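Ticket 473 — Right gripper drops cloth during washer loading
Status: open
Component: end effector, right arm
Site: Ranovberg test flat

Fomura fingers fitted to both arms, Mancuso controller, firmware unchanged from March. Task is basket to top-loading drum. Over 30 attempts the right gripper lost the garment 7 times, always on the lift. The same 30 with the Cetanura fingers gave 5 losses, so the finger swap alone does not explain it.

Checked so far: grip force setting, finger alignment, wrist zero. All within limits. Reseated the cable at the right wrist, no change.
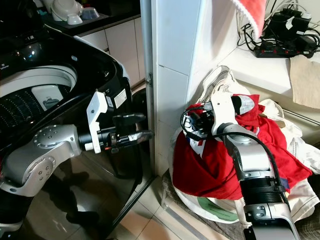
Force log shows the close command ending early when the fingers meet several layers of fabric. The controller reads the resistance as a full grip and stops — the outer layer is held, the rest slides out. Single items picked from a flat surface do not trigger it.

Next step: raise the stop threshold on the right side only and repeat the run with the same load. Left arm settings to stay as they are. Please do not close this ticket until the new log is attached.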